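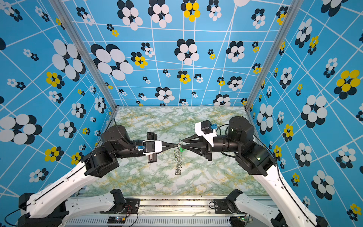

## Loud Walls Are Back

Beige is over. Went to Breka in April, small showroom, 39 patterns up, florals mostly, big ones. Clurnov does the paper. Not cheap.

Blue sells best. Blue with yellow, teh yellow matters. Then a marbled floor, green if you dare, and leave the rest alone.

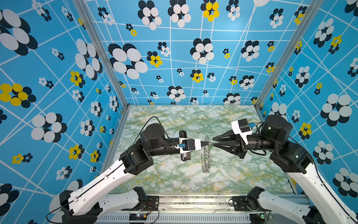 Order a spare roll too, dye lots drift. Wumoter cut its minimum run from 4000 rolls to 3000, so the odd stuff gets printed now. Delivery, 6 weeks. Paste extra. Test a strip by the window first, colors shift alot by evening.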